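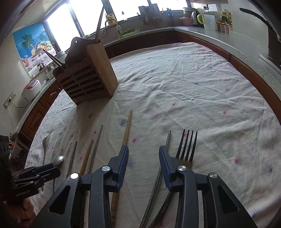
The cutlery out on the table, with the wooden holder on the left.

Kitchen Talk > Storage and Small Things > Utensils > One holder for chopsticks and forks together?

27 replies shown on 1 page | 14 shares

paochu_c
Good evening to all. I am reading this forum for a long time, but I write rarely, so please excuse me if the topic was discussed before.

In our kitchen we use both chopsticks and forks every day. My husband eats noodles with a fork and I will not change him anymore. Until now everything went into one drawer, and every evening I was searching for two chopsticks which belong together. In October I bought a wooden holder at Trekura, the kind with the wavy back and a hole for hanging, and slats at the front. I like how it looks. But I do not know how to use it well.

My questions are these. Do you keep wooden and metal chopsticks in the same holder? Do you put the forks with them or separately? And should the eating end of the chopsticks look up or down? My mother always put them with the tips up. My neighbor says this is wrong and that I touch the tips with my fingers each time.

The tablecloth is the one with the small flowers. I know it needs the iron.

Pao-chu

galley_slave_meg
Tips up! Always tips up. The tips are the part that goes in your mouth and the bottom of a holder is the dirtiest spot in any kitchen. Go stick a white paper towel down in yours after a month and then come back and tell us what color it is.

Wood and metal together is fine, I've done it forever. What I wouldn't do is put forks in with the chopsticks. You reach for one and the tines of the other get you right under the nail.

h.yoshida
I have to disagree a little with Meg, with respect. If the chopsticks are fully dry before they go in, and the holder is washed regularly, then tips down is more pleasant for the guests. When the tips are up, the person who takes one pair brushes against all the others with the hand. In my family we dry everything on a towel first, lying flat, and then the holder is only for dry things. A holder should not be used as a drying rack.

For the materials, I would separate them. I have no hygiene reason for it. Metal is heavier and more slippery, so when you take a handful from the holder without looking, you get one wood and one metal, and you have to go back.

Hinata Yoshida

paochu_c
Thank you both. Hinata, exactly this happens to me, one wood and one metal. And also the metal ones are not the same length, so even two metal ones are not always a pair. I think one set came from my sister-in-law and the other one we bought, but I am not sure anymore which is which.

oldpanhandler
Why is everybody assuming a holder is the right answer? Put a tray in the drawer with a long slot for chopsticks. Problem solved, nothing gets dusty, and no debate about which way is up.

I had one of those slatted wooden jobs. Flour got in between the slats, then grease, and then it was a toothbrush job every weekend. Gave it away.

galley_slave_meg
oldpanhandler, you give everything away. Didn't you get rid of your toaster?

oldpanhandler
Yes and I don't miss it. I have a broiler.

tinroof_dee
I'm on the holder side, mostly because my drawers are too short for chopsticks. They only fit on the diagonal and then nothing else goes in. Pao-chu, is your drawer deep enough? If it is, the tray idea isn't bad.

About the slats: they do let air through, and I think that matters with wood. I had a closed ceramic crock before and the bottoms of my wooden spoons went gray in it. No trouble since I switched. But do check whether the bottom of yours is one solid board, and if it is, lift it off the counter a bit. I glued felt dots under mine, then found out felt stays damp, so now it has little rubber ones. 50 cents' worth of hardware.

paochu_c
I measured the drawer. The wooden chopsticks go in straight but the longer metal ones touch the front and then the drawer does not close completely. So the tray is only possible for a part of them.

The bottom of the holder is a solid board, yes. I will look for the rubber dots. Is there a shop you recommend? We live near Plindale, there is not so much choice.

tinroof_dee
Any hardware store has them, by the chair leg stuff.

millpond_r
Use the hole and hang it. That's what it's for. Mine hangs over the counter beside the stove on one screw, and the counter wipes clean underneath because nothing is standing there. Just don't trust a nail. A holder full of metal gets heavy and mine came down on a Thursday at about dinner time, into the soup. The soup was lentil. We ate it.

h.yoshida
I would be careful with hanging it beside the stove. The steam and the oil will reach it, especially if you fry often. Next to the window is better, or on the side of a cabinet. And if it hangs from only one hole at the top, it can swing when you pull something out. You can put two of the rubber dots also at the back, low down, so it rests against the wall and does not scratch the paint.

millpond_r
Fair. Mine does swing. I've got a mark on the wall like a smile.

prala_fan
Has anybody tried the Prala divided one? Metal, with separate sections, so forks go one place and chopsticks another. I've had mine three years. Looks like office supplies though, I'll admit it. My wife keeps wanting to put pens in it.

oldpanhandler
At that point it's a drawer tray standing up.

prala_fan
It's a drawer tray I can see from the stove, yes. I like to see my things.

paochu_c
I would like to keep the wooden one, because it matches the table we have. But the idea with sections is interesting. Maybe I can make a small division inside with thin wood? My father-in-law, Mr. Prokopenko, has a saw and too much free time.

tinroof_dee
Do that! A friend of mine cut a divider from the lid of a cigar box and just wedged it in, no glue, so it comes out for washing. If you leave it a hair loose in summer it won't stick when the weather gets humid. Sand the top edge well, you'll be dragging your knuckles over it.

galley_slave_meg
And finish it with food-safe mineral oil, not olive oil. Olive oil goes rancid and your kitchen smells like an old purse.

h.yoshida
For the pairs, may I suggest a simple thing? When you set them out on the table, put the same kinds together and then look only for the thicker ends. Metal ones usually have some rings or lines there, and many wooden ones have a cut pattern too. It is easier to find a match at the thick end, as the tips all look similar. What stays alone at the end you can keep for the cooking. A single chopstick is very good for testing a cake or for loosening rice from the pot.

Also you can tie each pair with a small rubber band for storing. For guests it looks a little strict, but for every day it is practical.

paochu_c
I did this today after lunch. I put everything on the cloth and sorted by the thick ends, and it was quicker than I was afraid. The rings on the metal ones helped a lot. I have one wooden chopstick which has no partner in the whole house, and I looked also behind the refrigerator. It will be for the cake.

The forks were easy, but there is one which is much larger than the other ones. I think it should not live with the small ones, because it makes the holder tip to one side. Where do you keep such a big fork?

oldpanhandler
With the ladle and the spatula. It's a serving piece, isn't it? Or give it away.

galley_slave_meg
Do NOT give it away. You'll want it the first time you have to get a roast onto a plate.

millpond_r
Big fork goes on its own hook by mine. Spoons I keep in a mug. There, I've said it, a mug. It's been a mug for 5 apartments.

paochu_c
So my decision is like this. Small forks and spoons in the left part of the holder, handles down. Metal chopsticks in the right part, tips up, as my mother did it (sorry, Hinata). The wooden ones go in the drawer, where they fit straight. The large fork goes to the ladle. Mr. Prokopenko was informed about the divider and he is already asking for measurements in millimeters.

h.yoshida
It is completely fine! It is your kitchen and your mother. Only please let them dry flat first.

tinroof_dee
Post how the divider comes out. And tell us if it fits with the swelling, I'm curious about slatted ones.

prala_fan
Still think sections in metal would've saved you the carpentry.

paochu_c
It would save it, but then he would have nothing to do until spring.

Thread moved to Utensils by a moderator. 1,000 views

Comments (4)

rosalind_k
We settled the up or down argument by doing down for the metal and up for the wood. Everyone in the house is slightly unhappy with it and it has lasted.

bread_and_nails
On the cloth: damp it with a spray bottle and iron it from the back side so the flowers don't get shiny. Or spray, pull it flat with your hands and leave it overnight on the table. Gets most of the creases out of cotton. I haven't ironed a tablecloth since I moved here.

paochu_c
Thank you, I did not think of the back side. I will try it with the spray first.

lars_in_the_pantry
Does Trekura still sell the wavy-back holder? Their site shows me only the round one.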